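Pinmont Technical Institute
Introduction to Automation, Unit 6 handout
Wednesday, September 26, 2018

Chores and Small Repairs: What Machines Can Do Now

Scope

This unit asks whether a machine can take over ordinary manual work in a home or a small shop. Read it before the lab session. Terms in capitals are on the glossary sheet and may come up in the written test.

1. Tasks that are already automated

A dishwasher does not wash dishes the way a person does. The dishes are put in a rack, the door is closed, and water is sprayed everywhere. The machine never needs to know what a plate is. The same holds for the washing machine, the bread maker and most of the equipment on a packing line. In each case the job was changed to suit the machine. We call this TASK REDESIGN.

Floor cleaning is a partial exception. The robot vacuum works in a room that was not built for it, but it does one thing, on a flat surface, and a missed spot costs little. It can bump a chair leg and go on.

2. Tasks that are not

Loading the dishwasher is still done by hand. So is folding, wiping a crowded counter, sorting a drawer and changing a worn cord. These jobs share several features.

Objects arrive in no fixed position. Some of them bend. Contact forces matter, and the correct force is often learned only after contact is made. The end condition is hard to measure: a shirt is folded "well enough," a screw is "snug."

A task with one of these features can often be handled with a good fixture. A task with all of them usually cannot, at a cost a household or small shop would accept.

3. Reliability

Suppose a repair is split into two steps, and a machine completes each step correctly 90 percent of the time. If the steps are independent, the whole repair succeeds 81 percent of the time. With 10 such steps the figure falls to just under 35 percent. Students regularly underestimate this effect. A demonstration video shows one run and says nothing about the rate.

A person also fails at single steps, but notices and tries again. ERROR RECOVERY is therefore worth more than a small gain in step accuracy. In the Manzano exercise from July, the arm that checked its grip before moving outperformed the faster arm on every part with a cable attached.

4. Case: electrical plugs and cords

Work on a plug or cord takes little time for a trained person and involves few parts. It is a useful test case for that reason. Consider what the machine must deal with.

The housing is rigid, and a two-finger gripper can hold it firmly. Its position in the grip can be estimated from its edges. This part of the problem is close to solved.

The cable is the difficulty. It is stiff enough to pull the housing out of line and soft enough to change shape when touched. Where it meets the housing, the outer sheath ends and thinner insulated wires continue into the entry hole. They may cross, hide one another or lie in shadow. Color identifies a wire only if the camera can see it.
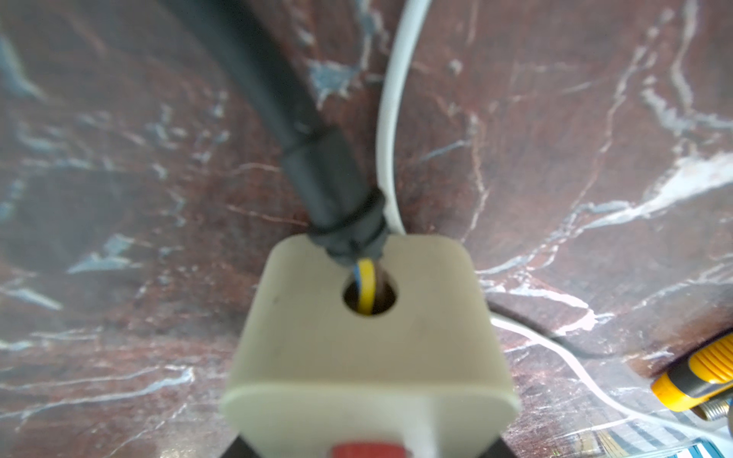 5. What the gripper camera sees

A camera at the wrist gives a close view of the grip point and very little else. The fingers block part of it. Anything well away from the focus distance is blurred, including the far run of a cable. A shiny or heavily patterned work surface makes separation of part and background harder, and other cables nearby may be taken for the one being worked on.

The Drendent lab bench uses a second, fixed camera overhead for this reason. The two views must be calibrated to each other, and the calibration must be repeated whenever the arm is moved.

6. Present position

Fixed, rigid, repeated work: yes, and for many years. Single household chores on flat floors: yes, with limits. Handling of cords, cloth and bags in an unprepared room: under research. Runs succeed, but not at a rate that allows the machine to be left alone. The Prerkent trial set a target of 90 percent over full tasks, with no human help, and this is the target we use in the lab.

Preparation for lab

Write out the steps for replacing a two-wire cord on a small appliance that has been unplugged. Mark each step as rigid, flexible or mixed. For every flexible step, state what sensor reading would show that it had failed, and what the machine should do next. Bring one printed page.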